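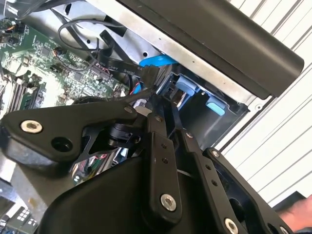 *An opened desktop computer case.*

# Hulton Touring Bike – Rental

You're going to spend a day on this thing, so we'd like you to know what you're getting. The Hulton is a steel touring bike with a wide saddle, a rear rack and a bell that can be heard in the next county. It's heavy. It was built by people who believed hills were a matter of character.

We rent it from our shop in Trundbridge, by the day or the week, for the Datmont valley loop and anything else you feel like riding. Most guests take the canal path out, eat too much pie at the lock, and come back slower.

**What you get**

- Hulton frame in small, medium or large (green only, so please don't ask)
- 2 De Smet panniers, rain covers included
- Pump, spare tube, tire levers
- Helmet and lock
- Paper map, already folded wrong

**Gearing:** low enough for the climb to Datmont, provided you start in the right gear. Shifting halfway up in a panic makes a noise we can hear from the shop.

**Weight limit on the rack:** two full panniers. A third bag on top will fit, and then it will leave you on the first cobbles.

**Guided option**

Roos Mulder leads the full-day ride in July. She stops for herons, old pumping stations and one particular cheese farm, and the ride ends when she's out of things to show you – dinner reservations before eight are a gamble.

**Booking**

Reservations for July open 11th April. Small frames go first. Bring ID and shoes that close at the toe. Late returns pay for an extra day, even if the pie was very good.

Item no. 913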